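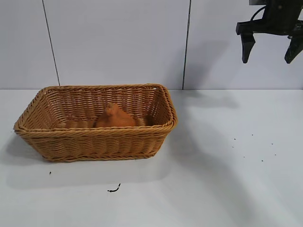 Wicker basket on the table, gripper open and clear of it.

About Rokau

Rokau writes and maintains working rules for small robot cells. Our customers run one arm or several, usually on a table, doing pick and place work with ordinary goods. Most of them have no automation department. They have an arm, a person who was asked to look after it, and a manual that covers the arm but says very little about the table, the floor, the shift change or the person.

We started in Drinemby in January 2014 as a two-person inspection service. Hauwa Etim had been a line supervisor and wanted a short set of rules that a new operator could read before the first shift and still find useful a year later. The first version fit on one sheet and had 8 rules. The current one has 16, and we do not expect it to get much longer. When a customer asks for a new rule, we look first at whether an existing one can be worded better.

What we do

We visit the site, watch the cell run, and write down what people do. Then we compare that with the rules and with whatever the maker of the equipment requires. The customer gets a written report and a set of rule sheets for that cell. We come back after three months to see which sheets are being used and which ones have ended up in a drawer.

We also train operators at our own site in Drinemby and at a second room in Brannigan. Training groups are small, and everyone runs the arm.

We do not sell arms or grippers, and we take no commission from companies that do. We do not certify machines. If a site needs a formal safety assessment by law, we say so in the report and the customer hires someone qualified to do it. Our rules sit on top of that work and do not replace it.

The rules for table work

The full set is given to customers with notes for their own cell. The ones below come up at nearly every site, so we publish them.

Park open, park high. Between tasks the gripper is open, empty, and above the tallest thing on the table. An operator walking up should be able to see at a glance that it is holding nothing.

One container, one place. A basket, bin or tray has a set position, and it is returned there before the next run. If the position changes, the change goes in the log before the arm moves.

Check the table before the run. Look at the surface from the operator's side and from the end. Small bits count. Wipe the surface down with the arm stopped.

Look inside the container. A deep basket hides the lower part of whatever is in it. Stand where you can see the bottom. If you cannot tell whether a shape is an item or part of the basket, stop and find out by hand.

Hands in, arm stopped. Slow does not count as stopped. Use the stop control, see that it has taken effect, then reach in.

Write it down the same hour. A note made at the end of the day leaves out the small stops, and small stops are what we learn the most from.

No new objects on a Friday-afternoon basis. This is our name for the habit of trying out something unusual at the end of a shift when fewer people are around. New objects are tried early, with a second person present, on any day.

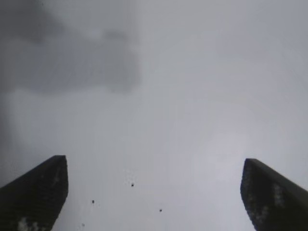 Fedir Mykhailiuk
Practice Lead, Rokau

I look after the wording of the rules and the inspection part that goes with them. The part I get the most questions about is the finger check, so I will use my space on this page for it.

Every cell we work with gets a finger check at the start of the shift and after any hard contact. The operator opens the gripper fully, with nothing between the fingers, and looks at both of them. Where there is a camera at the wrist, the same check is made through it against a plain background. A plain pale surface works well. Dark fingers stand out against it, and the shape of each tip is easy to follow.

There are four things to write down. First, whether the gap between the tips is empty. Second, the condition of each tip, left and right recorded separately. Third, any pale marks on the faces of the fingers, and where they are. Fourth, any specks in the view.

On the third item, operators often want to write "scuffed" or "dusty." Please write "pale marks" and the location. A camera view will not tell you whether a light patch is wear, dust or light bouncing off the surface. You find that out by stopping the arm, wiping the finger and looking again. If the mark is gone, note that. If it stays, compare it with the last entry and see whether it has grown.

Specks are handled in the same way. Note them, clean the table, clean the camera window if there is one, and check again. Do not guess in the log which of the two it was.

We counted log entries last year across all the sites that share their records with us. Out of 4000 finger checks due, 3829 had been written down. I would like that number to be higher. The missing ones were mostly at shift change, when each operator thought the other had done it. The rule now says that the incoming operator does the check, always, even if the outgoing operator did one five minutes earlier.

The check sheet is kept at the cell, on paper, with a pen attached. Sites that prefer to use a tablet may do so as long as the tablet stays at the cell too.

How the rules change

Anyone who works under the rules can propose a change. Send the rule number, what happened, and the wording you would like. Hauwa and I read every proposal and answer in writing. If we agree, the new wording is tried in Drinemby and Brannigan first, then at one customer site, and then it goes out to everyone with the old wording printed next to it for one issue.

Drallavia is our online record of all past wordings. Customers can look up any rule and see what it said at the time of a given report. It is plain to look at and the search is slow, but it is complete from the second issue on. The first sheet was never numbered, and we have only a photocopy of it.

Working with us

Site visits are booked by the day. Before we come we ask for the arm model, a sketch of the table with measurements, and a list of what is being handled. Please include the containers. They are left off more than anything else on the list.

Current issue of the rules: November 29, 2021.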